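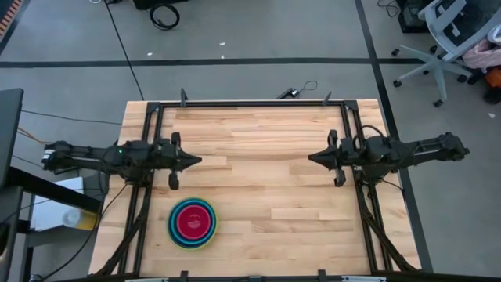 Kitchen Chores, Machine Hands: A Small Gallery

Every so often somebody at the Wisville open house asks me when they can have one of these at home, and I never manage to give a short answer, so I have finally put a page together that I can point people to. It grew out of a long August of bench work and a good many conversations over coffee, mostly with people who would love to never put away another dish (I count myself among them!). If you came to find out whether a machine can do your kitchen chores yet, my answer is "a few of them, slowly, on a good day," and you're welcome to stay for the longer version.

1. The nesting bowls

Two arms, one table, and a set of bowls stacked one inside another, red in the middle, then dark teal, then yellow-green on the outside. Anyone who has raised a toddler has watched this chore being learned on a kitchen floor. You take the bowls apart, you put them back together, biggest to smallest, and you do it again until dinner.

I am very fond of nesting bowls as a test, and Natalia Ochoa, who shares the bench schedule with me, is fonder still. A rim is a thin thing to get hold of, and two rims sitting close together are worse, because you want one and you very easily get both. People solve it with a fingertip and a bit of a wiggle, and they do it while talking on the phone. For a gripper with two stiff fingers the wiggle has to come from somewhere else, from the wrist or from the other arm, and getting two arms to agree on who is holding and who is pulling is most of the work. My mother, when I explained all this to her, said she would just tip them over and shake, and I have to admit that we have tried that too.

2. The green bowl, close up
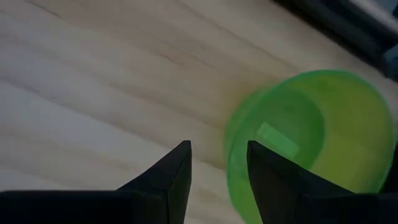 Page last changed: 2021-09-06

The green bowl on the wood, with the black fingertips spread apart over its near side. This is the view I always want visitors to spend a minute with, as so much of the chore comes down to the last inch or so. The plastic lets light through, and see-through things are a trial for any machine that has to judge where an edge begins. A plain white china bowl is kinder in that way, though I would not care to hear one hit the floor.

Jhonatan Huanca likes to remind me that a dishwasher is a robot too, if you are generous with the word, and that it got good at its job by having us do all the fiddly parts. We scrape, we load, we unload, we put away. What is left over for the arms is precisely what the dishwasher never learned, and I think that is why progress looks so slow from the outside.

So, can they do it yet?

Stacking and unstacking on a clear table, with bowls the machine has met before: yes, more often than I would have guessed two years ago. Putting those same bowls into a crowded cupboard, behind the colander, with the door that swings back at you: I would not leave the room. Shop-floor work is further along, I think mainly due to somebody having decided where everything goes. Perla Rosales used to pack orders for a living and says she would happily have handed over the boxes of identical parts and kept the odd-shaped ones for herself, and that seems about right to me.

Please do write if you have a chore you think we should try. Adhiambo Okoth has already put in a request for lids, all sizes, none matching.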